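Ullar to move remaining Romthorpe homes on to smart metered supply by December

Company confirms timetable for 1219 properties and publishes revised tariff terms

Ullar, the electricity supplier, has confirmed the final stage of its meter replacement programme in Romthorpe. The work covers 1219 homes still on older single-rate meters, most of them in the streets served by the Wero Road substation. Installations are due to be finished in December.

The programme is being carried out for Ullar by Ansah, the metering contractor appointed after last year's tender. Ansah has completed 622 installations in the first two stages, which covered the north side of the town. The final stage is the largest and includes a high share of flats, where meters are often kept in shared cupboards and access has to be arranged with the building's managing agent.

"The north side was mainly houses with an outside meter box, and the work there was simple to plan," said Manon Després, head of metering at Ullar. "The flats are a different job. We have surveyed the shared cupboards in advance, and where the backing board needs replacing we have written to the managing agent with the details."

Customers will receive a letter offering a choice of morning or afternoon appointment. The supply will be switched off while the meter is changed. Customers who rely on powered medical equipment at home are asked to tell Ullar before booking, so that a temporary supply can be provided.

There is no charge for the new meter or for the visit. Customers may remain on their present tariff or move to the two-rate tariff, under which electricity used between midnight and 7am is charged at a lower rate. No exit fee applies to either option. The revised terms also remove the minimum monthly payment that applied to some older accounts.

Meter readings will be sent automatically every half hour. Customers who prefer daily or monthly readings can ask for this during the visit or change the setting later through their online account. Paper bills will continue for those who already receive them.

Ullar has also updated the home energy booklet supplied with each new meter. It explains how to read the in-home display, how to compare the two tariffs, and how to work out the running cost of an appliance from its power rating. A section on standby use covers televisions, chargers and small kitchen appliances. 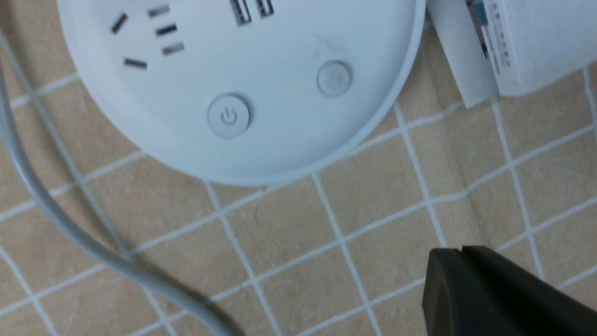

The booklet was tested with 200 households in the second stage, and several pages were rewritten as a result. The section on tariff comparison now uses whole days in place of monthly averages, and the worked sums are set out line by line. A large-print edition is available on request.

"Most of the calls after an installation are about the display," said Ikhsan Yeoh, customer operations manager at Ullar. "People want to know why the figure goes up at teatime – and what the coloured lights mean. The new booklet deals with those points on the first 3 pages."

Ansah's engineers carry photo identification and will give the account holder's name and appointment reference on arrival. Customers who are unsure about a caller should ring the number on their bill before allowing entry.

Notes to editors

Ullar supplies electricity to homes and small businesses in Romthorpe and the surrounding villages.

Gas meters are not included in the programme.

Interview requests should be sent to the Ullar press office.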